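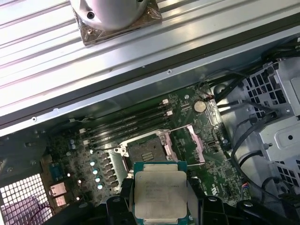
What should a small refurbishing shop budget for before buying a robot arm for board-level work?

The arm is the easy part to price. Budget for the fingers, the fixture that holds the chassis, the guarding, the camera, the spare parts and the weeks when a technician stands next to it instead of working. If a quote has one line on it, ask for the other lines.

Esent bench cell for desktop and workstation rework

The Esent is a single-arm bench cell sold by Foltgate from our Whitfield showroom. It comes with a two-finger electric gripper, a wrist camera, a steel base plate and a controller that fits under the bench. We sell it, and we would still prefer that you read this page before you ask for a price, as a fair share of the enquiries we get are from people who don't need one.

What it is for

Repeat handling inside open cases: processors, memory, coin cells, small connectors with a bit of clearance round them. It likes work that comes back in the same position and in decent numbers. A shop that strips 2,000 machines of the same two models has a case for it. A shop that does a bit of everything has a hobby, and an expensive one.

Processors deserve their own paragraph because every sales video in this trade shows one going into a socket. Picking up a chip by its edges is not hard. Putting it down square over a field of fine contacts, in a chassis somebody has dropped on the bench slightly crooked, is where the money goes. One bent contact can write off a board. Ask any supplier, us included, to run your boards on your chassis for a full morning, and ask to see the failures.

What the price includes

Arm, gripper, camera, base plate, controller
One set of rubber fingertips
Two days on site for setting up
Basic software, first year

What the price leaves out

Chassis fixture. You will need one per case model, and loose clamps won't do.
Guarding, if your risk assessment asks for it. It may well.
Static protection for the bench and the fingertips. Check this in writing. "Suitable for electronics" means very little on a data sheet.
Spare fingertips. Treat them as consumables.
Software after the first year
Lighting. Shiny load plates and heat spreaders throw glare straight back at a camera, and a vision system that worked in the showroom can go blind next to your window. 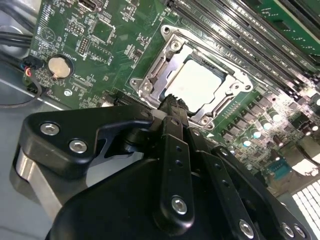

Reach is the other thing buyers skip over. The gripper body is a good deal bigger than the part it is holding, and it has to fit between drive cages, cable bundles and the side wall of the case. Measure your tightest chassis before you look at any brochure. If cables have to be tied back by hand first, that is labour, and it belongs in your sums along with the cooler, which somebody still has to take off and put back.

On speed

We don't print a cycle time for processor placement. Divport does for its own cell, and good luck to them, but a cycle time without the board, the case and the reject rate beside it can't be compared with anything. In our own trial we ran 109 placements on one workstation model and stopped 3 times for a chip sitting at a poor angle in the fingers. No board was damaged. We would call that encouraging and leave it there. It was one model, on our bench, with our people watching.

Working out whether it pays

Start with how many near-identical jobs you did last year. Under 1,000, we would steer you towards a better hand tool and a proper vacuum pen - we sell those too, at a far smaller margin. Above that, count the minutes a technician really spends on the step you want to hand over. People tend to count the whole rebuild. The arm will only take a slice of it.

Then add a line for downtime. Who fixes it when it stops mid-shift? If the answer is "the supplier", find out how far away they are and whether they come out in April, when half the trade is doing its year-end stock.

Hire before you buy

The Esent can be hired by the month with one fixture. Hire fees come off the purchase price if you keep it. Fixtures don't go back, as they are made to your case. Bring a chassis, a few scrap boards and some dead processors to Whitfield and we will try it with you before any paperwork.

Prices and stock checked 25/05/2025. Delivery and site survey quoted separately.

Foltgate, Whitfield showroom | Contact us | © Foltgate, all rights reserved | Back to top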